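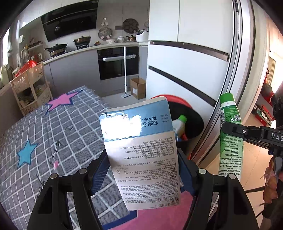

The small print on a flattened box.

December, late evening

Read the ruling twice. The first time on the tram with my glasses fogged up, the second at the kitchen table with a pencil. It did not improve.

So the hill at Trekasard goes to the diocese. The whole hill, including the old prayer house, the wall, the well and the strip of graves on the north side that no Catholic was ever buried in. The majority says the land was "spiritually continuous" with the parish below it before the prayer house went up, and that a continuous thing can't be interrupted by a building. I would like to meet the surveyor who can find a spiritual boundary. The prayer house has stood there for 230 years. If that doesn't count as an interruption, what would?

Four judges for, two against. The radio kept calling it a clear result. The dissent is the only part that reads as if the writer had been up there. It goes through the deeds in order, the tax rolls, the repair bills after the fire, and asks in plain language who paid for the roof. The majority never answers that. It spends eleven paragraphs on the founding legend instead, the shepherd and the light and the spring, and then says in a footnote that the court "takes no position" on whether any of it took place. Fine. Then why is it in there?

M. thinks I'm being unfair. She says judges have to live in the same country as everyone else, and a ruling the other way would have meant police on the road by morning. Maybe. I've heard that argument all my life and the people asked to be reasonable for the sake of peace are always the same people. There are hardly any of them left in Trekasard anyway, a few old families and the ones who drive up from the city for the autumn prayers. They don't burn cars. I suspect that was weighed somewhere, though of course it isn't in the text.

The consolation is a plot at Tanoli. "Suitable and dignified," the ruling says. I know Tanoli. My uncle had a garden there. It's flat and it floods, and the bus stops running at six. A community that has walked up a hill to pray for longer than the republic has existed is going to be given a field beside the pumping station, and somebody will cut a ribbon and call it generosity.

The government swears it had nothing to do with it. The Prime Minister's office put out a statement within the hour, nicely typed, three paragraphs, welcoming the independence of the courts. Three good paragraphs in under an hour is fast work for people who take nine months to answer a letter about my mother's pension.

Kamil Baláž had a column up by lunchtime on Dimance. I used to admire him. He wrote well about the archives business when it was still dangerous to do so. Now he tells us the country is "at last at peace with its own memory" and that both sides should be proud. What are the losing side supposed to be proud of, their manners? He does mention the graves, to be fair, in one sentence near the end. He trusts that they will be treated with respect. I notice that trust is a thing he only ever asks of other people.

And the demonstration. State television says 3,000 people filled the square at Trekasard to celebrate. I looked at the footage and I can't say whether it was that or a third of it, because they only ever showed it from one side, low down, with the banners in front. The banners were good quality, printed, all in the same lettering. The ruling came out at ten in the morning. I have ordered printing in this country, and I know how long it takes.

I don't want to turn into one of those people who sees a hand behind everything. My father was like that in his last years and it was exhausting, he thought the weather forecast was a message. Most of what looks like a plot is laziness and cowardice all leaning the same way. A judge who wants a quiet retirement, an editor with an eye on the state advertising, a minister who has worked out that a hilltop is cheaper than a hospital. You don't need a secret meeting for that.

But then there's Sullico. The company has the contract for the new pilgrim road, and it had the contract before there was any ruling to say there would be pilgrims. It was reported in spring as "access improvements." I remember because I laughed at it, improvements to a goat track. I cut it out at the time and have spent part of tonight looking for the clipping. Not in the blue folder. Possibly in the drawer with the warranties. If I find it I'll paste it in here.

Things I would ask if I were paid to ask things:
Who owns the land along the new road?
What happens to the graves, in writing, with a date?
Why was the historian's report from the lower court left out of the annex?
Who pays for drainage at Tanoli?

M. says write to the paper. Which one, I said, and she went to run a bath.

Phoned old Mrs. R., who was married in the prayer house. I expected tears and got none. She had already heard and wanted to talk about the price of heating. Then right at the end she asked me if I thought they would leave the bench. There is a stone bench by the well where the women sat waiting for the men to finish arguing. I said I didn't see why they wouldn't. It was a cowardly answer. I've been telling myself all evening what a mealy-mouthed thing that judgment is, and I gave her a line that could have come straight out of it.

I should call her back and say I don't know.

There is talk of an appeal to the court abroad. It would take years, and our side would send its cleverest lawyer to say that the matter is internal and very sensitive. I'd still sign for it. I don't expect anything from it except that somebody with no cousin in the ministry would have to read the repair bills.

Past midnight. It has started sleeting and the gutter over the back door is going again. Must find the clipping tomorrow, and take my coat to be mended before the zipper goes completely.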